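4. Two-arm sorting on the Fondale bench 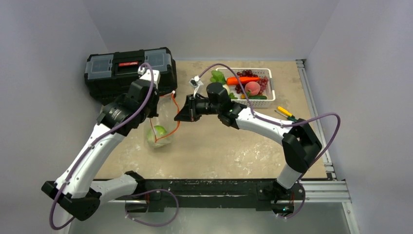

Figure 3. The Fondale bench with both arms over the table. A closed black toolbox stands at the back left and a white basket of artificial produce at the back centre-right. A round green fruit in a clear plastic bag lies in front of the toolbox.

Why train on mixed tables when each job could be taught on its own? A policy taught one job at a time learns where to reach from the layout of the table, and it loses its way when objects from another job are left in view.

4.1 Task set

The task set has 26 tasks. Each one names an object and a place for it to go, and some also name the arm that should do the moving. Objects come from two groups, kitchen goods and hand tools, and both groups may be present whichever group the task belongs to. In the layout of Figure 3, for instance, two small hand tools lie to the right of the basket, one with a yellow handle and one with a green handle. An instruction that mentions only produce should leave them where they are.

Bagged items are treated as a separate class. Clear plastic gives poor edges in the image and changes shape when it is gripped, so the outline of the bag says little about where the object inside can be held. We did not give the policy any extra label for bags.

4.2 Demonstrations

We collected 2,000 demonstrations by teleoperation in June. The operator drove both arms throughout, including on tasks where one arm had nothing to do. In those cases the idle arm was parked clear of the other arm's path, and its joint readings were kept in the record. Earlier work on the Kosby set dropped the idle arm from the data. We found that policies trained in that way tended to drift with the unused arm, which then blocked the working one.

Start positions were drawn afresh for each demonstration. Of the full set, 149 demonstrations were removed after checking. Most of these had a gap in the joint readings, and the rest ended before the object had been let go.

4.3 Policy and training

The policy is the Tarawneh model with two changes. First, the actions of the two arms are predicted together in a single chunk, where the original used one head per arm. Second, the instruction is fed in at every layer. The second change made training slower but was needed for tasks that name an arm. Without it, the policy picked the nearer arm whatever the wording.

No images from the Civach bench were used in training. They are held back for the transfer test in Section 6.

4.4 Trials

We ran 200 trials with the final policy, all on layouts that do not appear in the training data. A trial was scored as a success when the named object was at rest in the named place and no other object had been moved out of its starting area. Touching another object was allowed. A trial was stopped by hand if the two arms made contact, and this was scored as a failure.

Failures fell mainly on the bagged items. The common fault was a grip that closed on loose plastic beside the object, after which the arm lifted and the bag slid free. A second fault came up at the basket, where the gripper closed on two items lying against each other and carried both. Widening the approach by a few degrees reduced this second fault and had no clear effect on the first. Results for each task are given in Table 2.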